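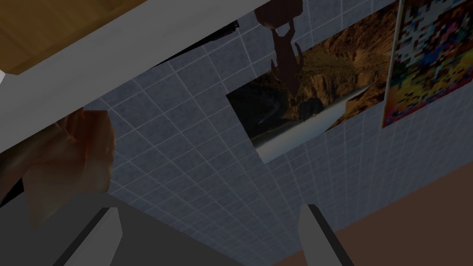 *Wrist cam, right arm, sim. Drawer task.*

**podo_rik**

Looking for a second opinion on a planner problem. We run a two-arm mobile base in sim with the Podorard stack on top. The task is "open the upper drawer of the cabinet". Over 300 episodes the right arm gets to the drawer front fine, then the planner decides the wrist should roll and the wrist cam ends up tilted like the one at the top. The perception node then has mostly wall tiles to work with, loses the handle and asks for a re-plan. It can do that 17 times before the timeout.

I already tried a tighter goal tolerance. No change.

**kistberg_user**

What is your orientation constraint? If you only constrain position plus the approach axis, roll is free and the sampler will pick whatever comes first. Kistberg had the same default until May.

**podo_rik**

Approach axis only. I left roll free on purpose because the gripper has two fingers and a 180 degree flip should be just as good for a bar handle.

**c_azevedo**

A flip is fine. Anything between 0 and 180 is not, for a horizontal bar. You want two discrete goals, not a free axis. Give the planner both and let it take the cheaper one.

Also look at the head view before you blame the wrist. Here is mine from the same room: 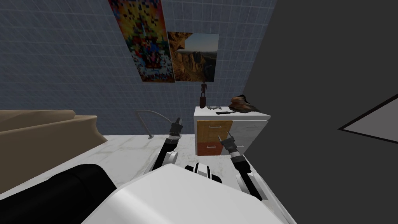 From that pose there should be no reason to re-detect anything. Both drawer handles are in view, so take the handle pose from the head cam, lock it, and use the wrist cam only for the last few centimeters. I cap the wrist correction at 3 cm and throw out anything bigger.

– Clementina Azevedo

**tessel8**

Disagree on locking. The base drifts when both arms are extended, and a locked pose in the base frame is wrong by the time the fingers close. I would keep both cameras running and weight them by confidence.

**c_azevedo**

Then lock it in the world frame. Base drift is a localization problem – fix it there.

**tessel8**

Works in sim, where you get the world frame for free. On our real unit with the De Bruijn odometry package it did not hold.

**skurkis_dev**

Side note, check the collision margin too. Skurkis pads every object on the cabinet top by default, and that alone can push the elbow out and force a roll. Turn padding off for anything that isn't near the path.

**podo_rik**

Padding was on. With it off and two discrete roll goals I ran 200 episodes and the tilted wrist is gone. I still get re-plans when the left arm comes into the head view, so I'll try tessel8's weighting next and post the config.

**tessel8**

Log the confidence values per camera while you're at it. Ours were badly scaled and it took a while to notice.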